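Jitstead: a little dataset of paint color names

I collect the names people give to paint colors, and this is where I keep them.

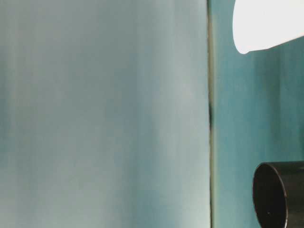 Pale blue-gray, drifting toward teal on the left.

What's in it

There are 1000 rows in names.csv, one per color name. Each row has the name, a plain-word color family (blue, green, gray and so on) and my own note on whether the name tells you anything about the color. 228 of them are in the blue family, and I had a great time arguing with myself over which ones were really green!

Where it came from

I typed most of it in by hand from old Seidel and Pusudach fan decks - the kind you flip open at the counter. The spelling is kept as printed, typos included.

Things to know

The family labels are one person's opinion. I went back and relabeled 50 rows in May, and changed my mind on more than I'd like (gray is hard). The 2 rows with an empty family are empty on purpose, so please don't fill them in.

There are no color values in here, just words. If you want hex codes, my other project, Prumedness, has a start on that - it's pretty rough still.

Fixes are welcome, just open an issue with the row number.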